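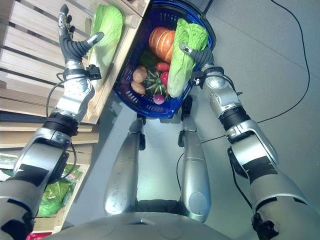
## Stitetti 5 is out, and the planner finally knows about its own basket

2022-02-14

We tagged the new Stitetti release this morning and I've been looking forward to writing this one up for weeks! If you only use Stitetti for single-arm work you'll notice quicker start-up and not much else. If you run two arms on a body that also carries something, please upgrade, it's a very different piece of software.

The big change is in how the planner treats a load. Up to now the basket was a fixed lump in the collision model, a box with a lid, and the arms politely went round it. Fine for an empty basket. Once you had a pumpkin and a couple of peppers in there, the box was wrong in both directions: too tall at one end, too short where a leafy thing stuck out over the side. Yesenia Castaño has replaced the lump with a height map of the contents, rebuilt from the head camera after every placement, and both arms now plan against the same copy of it. (The old version kept one per arm. Yes, they drifted apart. Yes, we spent most of October on that.)

Napa cabbage has been our favourite test item throughout. It's long, it's heavy at one end, and the leaves hide whatever is underneath, so the perception side has to decide how much of that green is cabbage and how much is the squash next to it. Ebihara, our segmentation module, now passes on its doubt along with its answer, and the planner leaves a wider margin wherever the doubt is high. Such a simple idea, and it has made grasping by the stem end so much calmer to watch.

We replayed 2539 logged picks through the old and new planners before tagging. Arm-to-basket contacts dropped by over two thirds, and planning time hardly moved. The full tables are in the release notes, including the cases that got worse, mostly bagged greens, where the clear plastic still confuses the depth estimate.

Other bits:

- `esura replay` can now step backwards, at last
- cable keep-out zones can be drawn per joint in the Vestix config
- wrist sensor dropouts are logged with the arm name, so you can tell left from right
- two old planner flags, `--boxload` and `--lid`, are gone; remove them from your launch files or start-up will fail

Next up is letting the free hand start towards the shelf while the other is still placing. It works in simulation and I'm itching to merge it, but Yesenia wants the timing tests finished first. Bug reports to the usual tracker, and do attach the Esura log if you can.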